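About us - Brison Linen Services

Home | Linen hire | Laundry for your own linen | Collections | About us | Contact

About Brison Linen Services
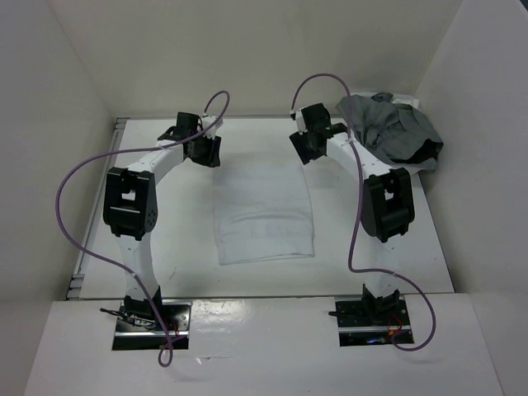

We wash, press and hire out linen for hotels, guest houses, cafés, care homes and village halls in and near Jerosstead. Most of our work is tablecloths, napkins, bed sheets, pillowcases and towels. We also look after chefs' jackets and aprons, and we take in household washing at the front counter on Flarkness Road.

We are a privately owned company. We have 73 regular trade customers, the smallest of which is a tea room with five tables. The largest is a hotel with 104 beds. Both have the same terms and are on the same price list.

How we started

The business began as a hand laundry behind a row of shops. It had two washing machines, a mangle and a drying yard, and most of its trade came from boarding houses that had no room to dry sheets in winter. Deliveries went out by bicycle and later by a small van shared with the greengrocer next door.

When the boarding houses began to close, the laundry moved into tablecloths. Jerosstead had several function rooms at the time and none of them wanted to store linen. They asked if they could borrow it instead, and the hire side of the business grew from there. Hire is now more than half of what we do.

We took over the linen round of Verstraete, a family laundry on the other side of the river, when its owners retired. Their customers came with it, and so did most of their staff. Some of the tablecloths we hire out still have the Verstraete mark stitched in one corner. They were made from very good heavy cotton and we see no reason to replace them until they wear out.

Our present building was a seed warehouse. It has a loading bay at each end, so dirty linen comes in at one side and clean linen leaves from the other. The two never cross. We had wanted that arrangement for years and could not manage it in the old premises.

What we hire out

Tablecloths come in square, round and oblong, in white and ivory. We used to keep colours as well, but they faded at different rates and it became hard to send out a matching set. If you need a colour for one event, tell us and we will give you the name of a supplier who does it properly.

Napkins are plain cotton. We supply them pressed flat unless you ask for them folded. There is a small charge for folding.

Bed linen is either all cotton or a cotton and polyester mix. The mix dries faster and creases less. Cotton feels better and lasts longer at high temperatures. Hotels tend to choose cotton and holiday lets tend to choose the mix, but we will send samples of both before you decide.

Towels are hired in sets of bath towel, hand towel and bath mat. We do not hire out towelling robes, though we will wash yours.

How we wash

Linen is sorted when it arrives, first by customer and then by type. Table linen is checked for wax, wine, grease and lipstick before it goes near any water. Each of these needs something different. Wine will usually come out if it reaches us within a day or two. Candle wax is slower, and curry is the one we dislike most.

Care home bedding is washed separately from everything else, at a higher temperature, and is bagged at the home by the staff there. It stays in its bag until it is in the machine.

We use soft water, which means less detergent and less rinsing. Part of the rinse water is kept and used for the first wash of the next load. Our boiler was replaced in June and the new one uses noticeably less gas than the old.

Sheets and tablecloths are pressed on a roller while they are still slightly damp. Small pieces are finished by hand. Shirts and chefs' jackets go on a form press and are then hung.

Mending and old linen

A small hole in a sheet can be patched or darned and the sheet will go on for years. We have a mending room with three sewing machines, and most of the work done in it is hems. Hems go before anything else on a tablecloth, mainly from being tugged over the corners of trestle tables.

Linen that is past mending is cut down. Sheets become pillowcases or cot sheets if there is enough sound cloth left in them. Tablecloths become tray cloths. What remains is sold by weight as cleaning rags, and garages in Jerosstead buy nearly all of it. Old towels go to the animal shelter, free of charge, on the first delivery run of each month.

If you send us your own linen and we find a tear, we will ask before we mend it. We charge for the time and nothing else.

Working here

There are 83 of us, counting the drivers and the weekend counter staff. Laundry work is warm, physical and early. The first shift starts at six and finishes at two. The second starts at two and finishes at ten — later in the weeks before Christmas.

Everyone learns sorting first, whatever job they have come to do. After that people move to washing, pressing, packing or mending, depending on what they are good at and where there is a gap. We pay for training on the boiler and for driving lessons where the job needs a licence.

Vacancies are put up on the board at the front counter and on the Contact page. We are happy to hear from people who have never worked in a laundry.

Collections and deliveries

Our vans cover Jerosstead and the villages along the Flarkness Road, as far as the reservoir. Trade customers have a fixed day and a rough time. Please have bags tied and labelled, and let us know the evening before if you have much more or much less than usual.

We deliver hire linen the day before an event and collect it the day after. You do not have to wash it or fold it. Please shake out crumbs, cutlery and confetti, and let damp cloths dry before bagging them, as they mark very quickly when left wet. Teaspoons that come back to us are kept at the counter for a month.

The counter

The front counter is open six days a week and closed on Sundays. Service washes brought in before ten are ready the same afternoon. Duvets, blankets and curtains take three working days. We do not do dry cleaning on the premises — it is sent out and comes back within the week.

There is parking for four cars in front of the building. Please do not park across the loading bay, even for a moment.

Prices

The current trade price list applies from December 1, 2019. Copies are available from the counter or from your driver. Hire prices include washing, pressing and normal wear. Burns, cuts and lost pieces are charged at replacement cost, less an allowance for age.

New trade customers are asked for a deposit on their first order. It is returned after three months, or taken off a bill if you prefer.

Contact us

Brison Linen Services, The Seed Warehouse, Flarkness Road, Jerosstead

Trade enquiries: use the form on the Contact page or speak to your driver.
Household washing: call in at the counter.

Back to top | Terms of hire | Stain guide | Privacy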